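Trorkavine Idea Challenge – Frequently Asked Questions

Who can enter?
Any company with fewer than 40 employees. Teams need at least one full-time founder.

Do we need a finished product?
No. A prototype or a written concept is enough. Hardware, software and home services are all accepted. 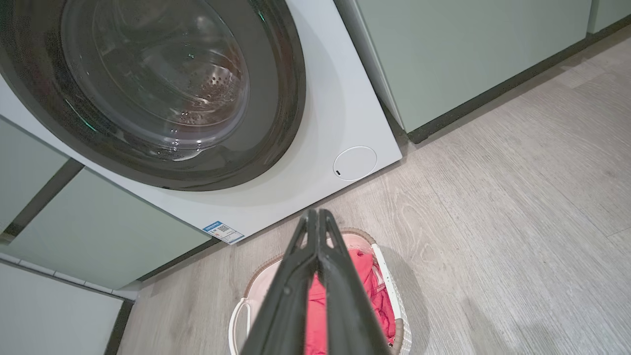
How are entries scored?
Nine reviewers from Koron read each entry and score it on four points: need, cost, team and timing. Scores are sent to all teams in May.

Is there a word limit?
Yes – 1000 words, not counting the budget sheet.

Who owns the idea?
You do. Trorkavine does not take equity or patent rights. Finalists who accept funding from Vekden sign a separate agreement with them.

Can I edit my entry after sending it?
Yes, until 5 p.m. on the closing day. Log in and choose "Reopen entry."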